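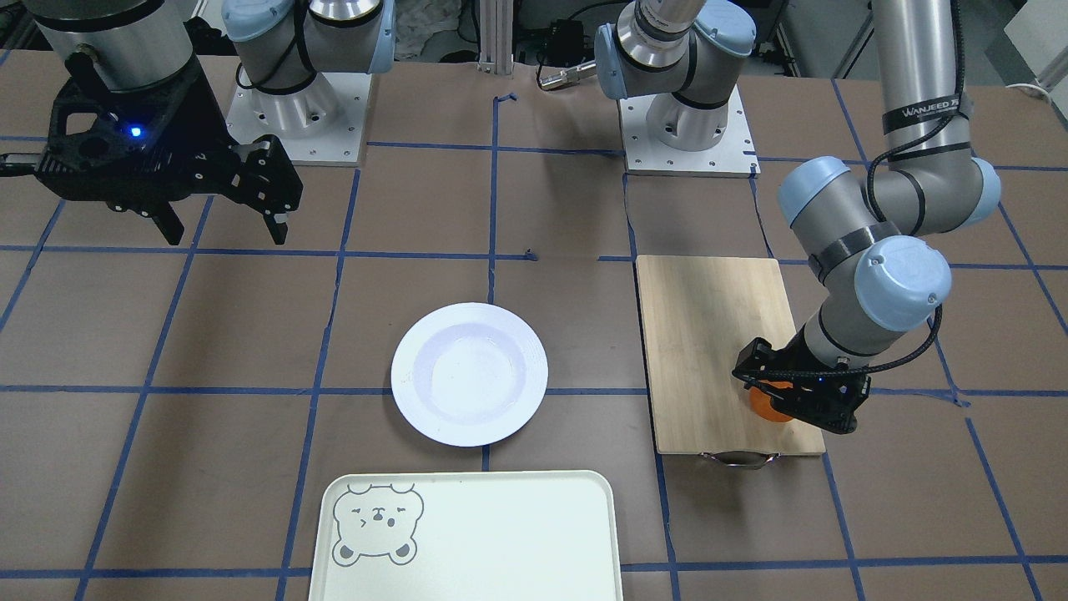
Photo: Abdelilah Lamrani

Cutting board

A cutting board, also called a chopping board, is a flat slab on which food is cut, peeled or portioned. It protects the surface underneath and is easier on a knife edge than stone or metal. Most household boards are rectangular and made of wood, bamboo or plastic.

Bamboo is a grass, sold in strips that are glued and pressed into panels. The grain is fine and straight, and the color ranges from pale straw to tan. Bamboo boards are generally harder than maple ones and wear knives a little faster. The Kováčik catalog lists a bamboo board with 11 strips, sold in June with a matching tray. 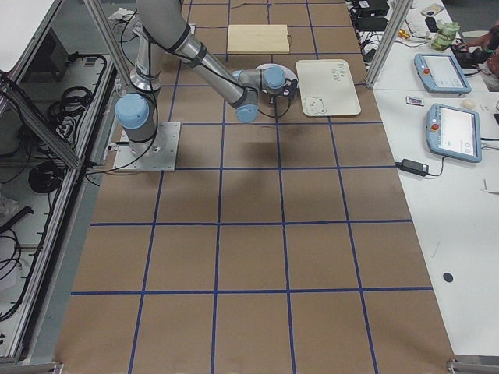
Cutting board, round plate and tray on brown paper.

Boards are often used together with a plate and a serving tray. Food is cut on the board, moved to the plate and carried on the tray. A tray has a rim to keep dishes from sliding and is not meant for cutting, as a knife will score its finish. Trays for home use are often printed with animals or short words.

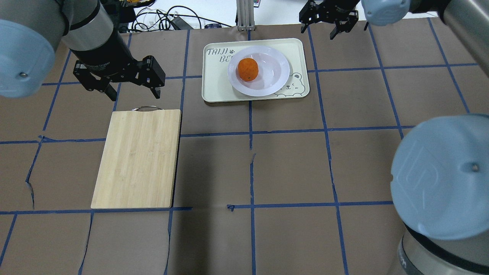

Round fruit such as oranges tends to roll on a flat board. Cooks usually halve an orange first and lay the cut side down before slicing. Small oranges may be peeled by hand and served whole on a plate.

Some boards have a wire loop or a drilled hole at one end for hanging. The Trollon pattern, model 408, is hung by a loop and stored upright so that both faces dry evenly.
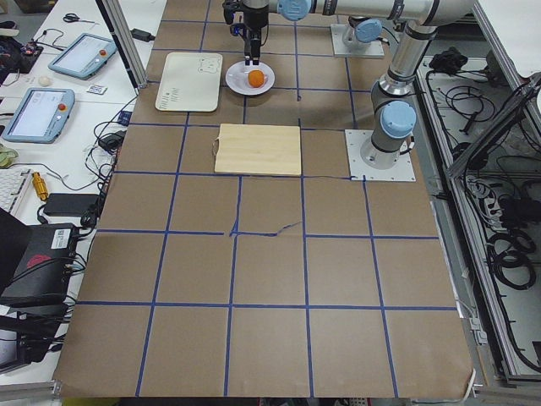

Care

Wooden and bamboo boards are washed by hand in warm water and dried at once. Soaking can open the glue joints. Food-grade mineral oil is rubbed in when the surface looks dull, and two thin coats are better than one heavy one.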